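Sewing and mending nights are back in April!

After a long break we finally have the room again, the machines are serviced and the kettle works. Come along at 7 pm, bring whatever has been sitting in your mending pile, and stay as long as you like.
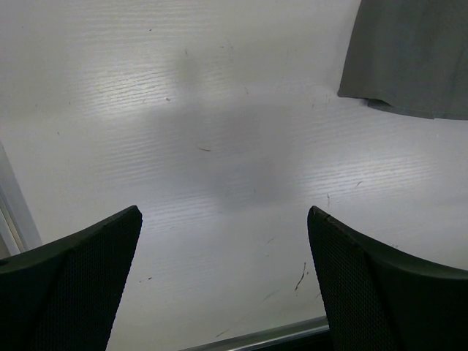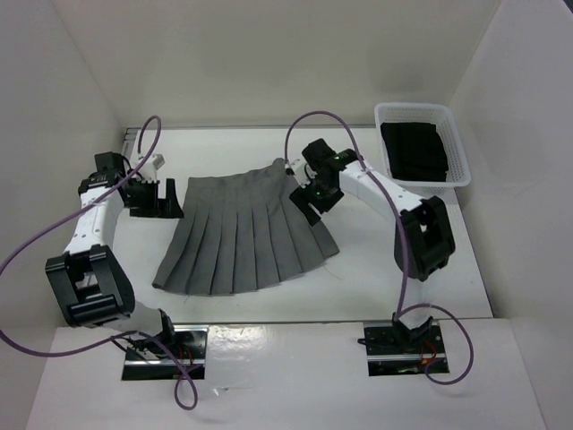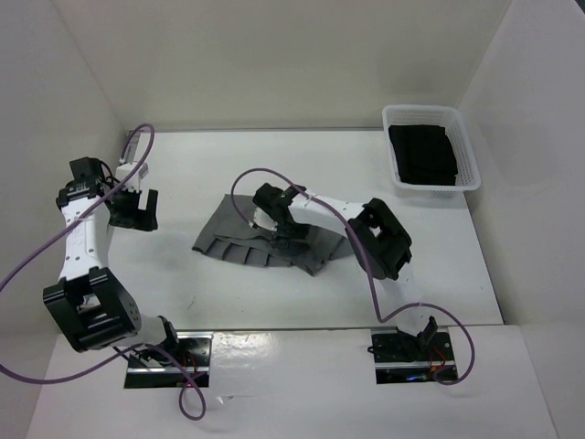 Womora Textile Club | Members' news

We're starting with pleats, which so many of you asked for – and I couldn't be happier about it! Minoru Kawaguchi is coming down from Galang to take the first two sessions. He'll cover knife pleats and box pleats, and how to take in a waistband without wrecking the pleats underneath (I have wrecked a few, so I'll be in the front row).

If you're making a skirt from scratch, allow fabric for 3 times your waist measurement, plus seams. A wool blend holds a crease beautifully. Pure cotton looks lovely but you'll be ironing it forever. Bring tacking thread in a colour you can see, and a pressing cloth – an old tea towel is fine.

The button tin has passed 1000 buttons, thanks to a huge donation from the Nollel op shop. Help yourselves! We're still after zips, mostly the short ones.

Beginners very welcome. Parking is behind the hall, and the side door will be open.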